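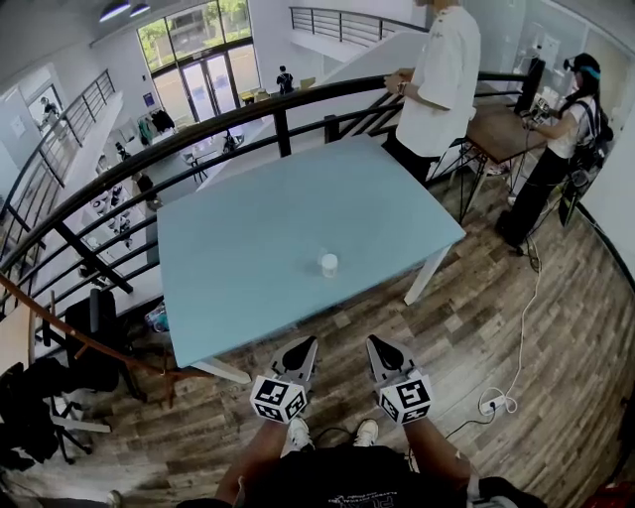 Trying out the Clener hand-held kit

We have had the Clener kit on loan at Surnham since the start of October, and I've been itching to write it up. Short version for those of you reading this on the bus: it is very good, it has one fault that drove me up the wall, and I would like us to keep it.

For anyone who missed the last newsletter, Clener is a pair of hand-held grippers with a matching desktop program. You hold one in each hand, do a job at a table the way you'd like a robot arm to do it, and the program turns your movements into something an arm can learn from. No arm needed on the day. You pick up the grippers, you walk over to the table, you get on with it. After two years of booking slots on the big arm downstairs and then losing half the slot to warming it up and finding the right cable, I can't tell you what a pleasure that is!

What you get

The kit we were lent has two grippers, each with a pointed finger-like tip and a white cube behind it covered in black-and-white marker patterns. The patterns are how the program knows where your hands are and which way they're turned, so please don't put stickers on them (you know who you are) and please don't wipe them with anything stronger than a damp cloth. There's also a charging cradle, a carry case, a spare set of tips, and a printed guide which is short and well written. I read the whole thing over one cup of tea.

Setting up took me 21 minutes the first time, reading as I went. I now do it in much less, and Yurani Ríos, who had never touched the kit before, managed it on her own with only the guide and one shout across the room.

How it feels to use

Lighter than I expected. The balance sits a little forward, towards the tips, and for the first quarter of an hour I kept overreaching and knocking things. Then something clicks and you stop thinking about your hands. Jhosep Bermúdez, who has bigger hands than mine, found the grip a bit snug across the knuckles but got used to it by the second afternoon. Left-handers will be glad to hear that both grippers are shaped the same way, and that you can tell the program to swap them.

We began with the dullest job we could think of, which was moving a cup from one part of a table to another. I recommend starting there. It sounds like nothing, but you find out very quickly whether you're squeezing too hard, whether you're approaching from a silly angle, and whether you have a habit of hovering. I hover. Yurani doesn't, and her runs are much cleaner than mine, and she has been quite gracious about it.

From there we went on to stacking, then lids, then folding a tea towel. The tea towel is where I fell in love with the thing. Cloth has always been miserable on our old set-up, where you steer the arm with a joystick and everything happens at the speed of treacle. With a gripper in each hand you just fold the towel. You pinch two corners, you bring them over, you smooth it down with the side of a tip. Jhosep did one in a single go and then stood there looking at it for a while.

Across the loan so far we have recorded 300 runs, and 87 of those were done in one afternoon by two people taking turns. On the joystick I don't think I've ever got past a couple of dozen before my patience ran out.

The program

Plain to look at, which I like. There's a big record button, a list of runs down the side, and a playback window where you can trim the ends off. Each run gets a green or amber dot to show how well the markers were followed all the way through. Amber ones are nearly always my fault: I've turned my wrist so far that the cube is hidden behind my own arm. You can jump straight to the bad moment and see what you did, and that taught me more than the guide did.

You can also add a spoken note to a run while you're doing it. I thought this was a gimmick and now I use it all the time, mostly to say "ignore that one".

The fault

The pairing. If a gripper goes to sleep while you're chatting, it wakes up and won't talk to the program until you've put it back in the cradle, taken it out again and waited. It isn't a long wait, but it always comes when you've finally got everything laid out just so. I wrote to Clener and had a friendly reply the same afternoon saying a fix is on its way. Until then, go into settings and switch the sleep timer off, and remember to dock both grippers when you finish or they'll be flat by morning.

Two smaller grumbles. The carry case has no room for the spare tips once the cradle is in, so they end up rattling about in the lid. And the beep that marks the start of a recording is far too cheerful for how loud it is. You can turn it down but not off.

How it compares

We tried the Quintero set last spring, and several of you have asked how the two stack up. Quintero's grippers feel a touch more solid, and the case is better. But it took far longer to set up, and we never got it to cope with quick movements. For slow, careful work with small parts I could be talked into either. For cloth, kitchen things and anything where you want to move at a normal pace, I'd pick Clener every time.

Whether the runs work well on an arm is a separate matter, and I don't have a full answer yet. The Janum group have offered to train on our cup and lid recordings and will let us know how they get on. I'll pass on whatever they send, good or bad.

Having a go

The kit is with us until the end of the loan and anyone at Surnham is welcome to use it. We have 3 practice sessions left, each with room for two people at a time, and the sign-up sheet is by the kettle. Come in shoes you're happy to stand in and sleeves that stay put, as loose cuffs tend to cover the markers. If you have a job of your own you'd like to try, bring it along, provided it fits on a table and isn't sharp. Somebody has already asked about threading beads and I'm very keen to see that.

Yurani is looking after the case and the charger, so see her if you want to borrow it outside the sessions. Comments on this write-up can come to me, and so can any tea towels you can spare.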